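Washing stuffed animals and other fuzzy stuff - my running list

Quick one, typing this between loads. Been meaning to put all the plush and fleece tips in one place after Aparecida Leite asked me for the third time how to get juice out of a bunny. Most of it works for fuzzy blankets and slippers too.

Read the tag first. If the tag is gone, treat it like wool. Cold water, gentle soap, no dryer heat.

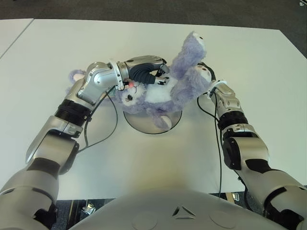
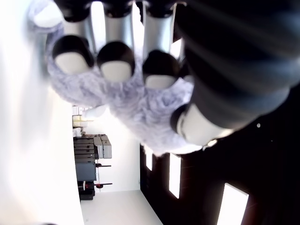

Check the seams before anything gets wet. Pull gently at the neck, the legs, under the arms. A tiny gap turns into a big hole in the machine and then you're picking stuffing out of the drain filter. Sew it first. Plain cotton thread, doubled, small stitches, knot buried inside.

Anything with a battery or a music box - no washing machine. Ever. If there's a zipper or velcro pocket take the box out. If it's sewn in, surface clean only.

Surface cleaning: small bowl of lukewarm water, a squirt of dish soap, whip it up and use ONLY the foam. Dab with a washcloth, wipe with a second damp cloth, blot with a towel. Don't rub in circles, long pile will mat and it never looks right again.

Machine: pillowcase, tie the end with a shoelace or a hair tie. Cold, delicate, half the soap you think. Two in a load is better than one, keeps the drum balanced. No fabric softener, it leaves the fur kind of greasy and it gets dirty faster. Skip the scent beads too.

Old toys - anything from before 1990 or so I wouldn't put in the machine at all. Some are stuffed with sawdust or crumbled foam and it goes to mush. Foam and a toothbrush, and be patient.

Drying is where people mess up. Press the water out in a towel, don't wring. Shape it with your hands while its damp, ears and feet especially. Then a mesh rack or the top of a laundry basket, somewhere with moving air. Turn it every few hours. Thick ones take two days. If it still feels cool in the middle it's not dry, leave it. Put away damp = that basement smell, and then you get to start over.

Long fur: brush when it's almost dry, not dripping. A pet slicker brush with soft tips, short strokes, start at the ends. Hold the fabric flat with your other hand so you're not yanking the backing.

Stains
Juice - cold water right away, then a little white vinegar and water, blot.
Crayon - scrape, then dish soap, let it sit, rinse.
Gum - freezer, couple hours, snap it off.
Marker - rubbing alcohol on a cotton swab. Test somewhere hidden becuase it can lift the color along with the marker.
Mystery sticky - warm damp cloth held on it for a minute. Usually enough.

Smells: baking soda in a big bag, toy in, shake, leave overnight, vacuum with the brush attachment. Stocking over the nozzle if it has button eyes. Wagner Quintana does his with cornstarch and swears by it, I found it harder to get out of the fur.

Storage - cotton bag or a cardboard box with a lid. Not plastic, not the attic. Don't pile heavy things on top, the flat spots stay.

Slippers next time, they're a whole other mess.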